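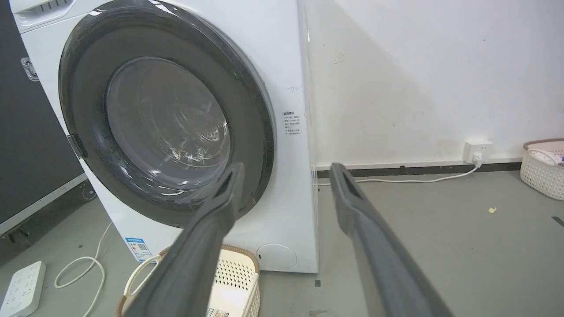
Maintenance schedules for robot cells are nearly always written around the arm. The laundry cell at our Detville site was no exception when it entered service: the schedule covered joints, brakes, the controller cabinet and the emergency stop, and it stopped at the tool flange. We believe this is the wrong place to stop. What the wrist camera sees on any working day is a fair summary of what can go out of order. There are the two gripper fingers, each with its narrow slot near the tip. There is the washer itself, with glare lying across the dark glass of its door, and a laundry basket on the concrete in front of it. There is a power strip on the floor with a white cable looping away from it, and off to the right a scrap of yellow paper. Only the fingers appeared anywhere in our original schedule, and they appeared there as a single line marked "inspect".

It is our position that a cell should be maintained as a place, with the arm as one item in it. This view is not universally shared within our own organization. Several colleagues hold that floor conditions belong to housekeeping, that the washer belongs to its manufacturer, and that a robotics technician's hours are too expensive to spend on cables. We understand the argument and we have followed it in the past. The records from that period do not support it.

Between commissioning and the end of the first review period, the cell logged 463 unplanned stops. Of these, 211 were traced to something outside the arm and its controller: a machine that had shifted on the floor, a basket left short of its position, a cord in the approach path, or reflections on the door that upset the camera's estimate of where the door was. A stop of this kind is usually cleared in a few minutes. It is also usually cleared by whoever is nearest, without a note, and the same stop then returns the following week.

Hazel Halvorsen, who leads technical services at Detville, proposed the change we now defend. Under her procedure the technician begins at the floor. Loose items are picked up and supply cords are routed back along the wall. The position of the washer is checked against its reference, and the door is opened and closed by hand to feel for stiffness at the latch. The glass is wiped and the lighting is compared with a stored picture. Only then are the fingers examined for wear at the tips, the slots cleared of lint, and the jaw opening measured at both ends of its travel. The arm comes last – a reversal that was not popular with staff trained on industrial lines.

The round takes longer, and we do not wish to hide the cost. The Escobedo workshop, which runs a similar cell, has declined to adopt it for that reason, and its managers are entitled to their judgment. Our own view is that time spent before a shift is cheaper than time lost within one. A technician called away from other work to free a snagged cord loses far more than the length of the stop.

We would go further. Finger replacement is currently triggered at 1147 cycles, a figure carried over from a trial with rigid cartons. Door edges and wet fabric load a fingertip differently, and a fixed count tells the technician little about the part in hand. We would prefer replacement on measured wear, with the reading signed and kept. The proposal will be put to the Clutelus working group in April, and we intend to support it there. Until then, the count remains in force and should be observed at every site that runs the cell.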